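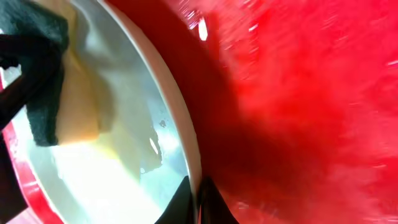
Elīna Kütt wrote back within the hour after I sent out last year's version of these notes: if a person can drive the arm through washing a plate, then the hardware can wash a plate, and everything left over is software. I've kept her remark at the top because most people come into this unit believing it, and because I half believe it myself on good days. The trouble is the word "software," which is being asked to carry a great deal.

Unit 3: Teaching by Demonstration
Course handout, Burkinham. Revised in June.

1. What we mean by a demonstration

Two kinds come up in this unit. In the first, a person takes hold of the arm, or of a handheld gripper built like the one on the arm, and moves it through the job. In the second, the person works at a distance, with a leader arm or a controller, and the robot follows. The papers call the first kinesthetic teaching (or something close to it) and the second teleoperation. Both leave you with the same sort of file: camera views, positions, gripper openings, time stamps.

Neither file says why anything was done. When a person scrubs a spot twice, the file holds two passes. Whether the second pass was for dirt, habit or a slip of the hand is not in it. A learner trained on the file will copy the double pass, or average it away, and you will not be able to tell from the training loss which of the two it did.

2. Why dishwashing keeps turning up

It looks easy, and it films well. Those are poor reasons to pick a task, but there are better ones. Washing means staying in contact with a surface, and contact is where copying positions starts to fail. Two millimeters too high and the sponge strokes the air. Two too low and you are pushing the plate across the table. A soft sponge forgives a lot of this, so be careful about giving the learner credit that belongs to the foam.

Then there is the water. Wet surfaces throw glare, glare moves when the camera moves, and a camera on the wrist moves all the time. Murky water hides whatever is under it. People get by on feel. Ask what your arm is getting by on, and if the answer is "the images," ask to see the ones in the middle of a stroke - not the tidy ones at the start.

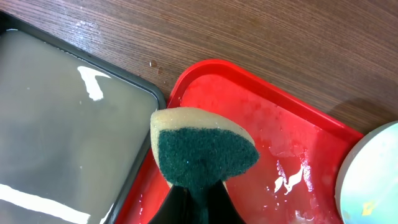

3. How much data, and of what

The Obura set, which you will use in the lab, has 301 demonstrations. Vanderleia Queiroz went through all of them by hand and threw out about half, leaving 150. Her trained policy did no worse on the smaller set, and on our test plates it did slightly better. I would not build a law on that. It was one task, one table and one person's taste in what counts as a bad demonstration. But it should make you wary when a report gives the number of demonstrations and stops there.

Things I would want to know before the count:
- how many different people gave them
- whether failed tries were kept, dropped or quietly redone
- whether the objects started in the same spots each time
- what the person could see while driving, compared with what the robot recorded

The last one catches people out. If the operator was standing at the table looking over the arm's shoulder, and the policy only gets the wrist view, then the person was acting on things the learner will never have. Benedek Oláh's lab report from last year is good on this, and is in the shared folder under Liria.

4. Success rates

Suppose a policy is said to clean the plate in 12 tries out of 15. Clean according to whom? In our own lab the rule was once "the sponge touched the plate and the plate did not fall," and under that rule a policy that dabbed one corner scored very well. Fiona Jardine now marks plates with a washable spot and checks whether the spot is gone. It is crude, but a result can at least come out against you.

Fifteen tries is also very few. Three failures could easily have been one, or six. Please don't rank two methods on a gap of that size, however nice the bar chart looks.

5. For the lab session

Read sections 1 to 4 again. Bring the Grallus worksheet, filled in as far as question 5. Each pair will record ten demonstrations and swap drivers halfway.

Keep every recording, including the ones you are ashamed of. Write one line on each, in pen, before you look at the playback.

Miklós Sipos has the booking list for the arms. Slots are 40 minutes and he will not extend them.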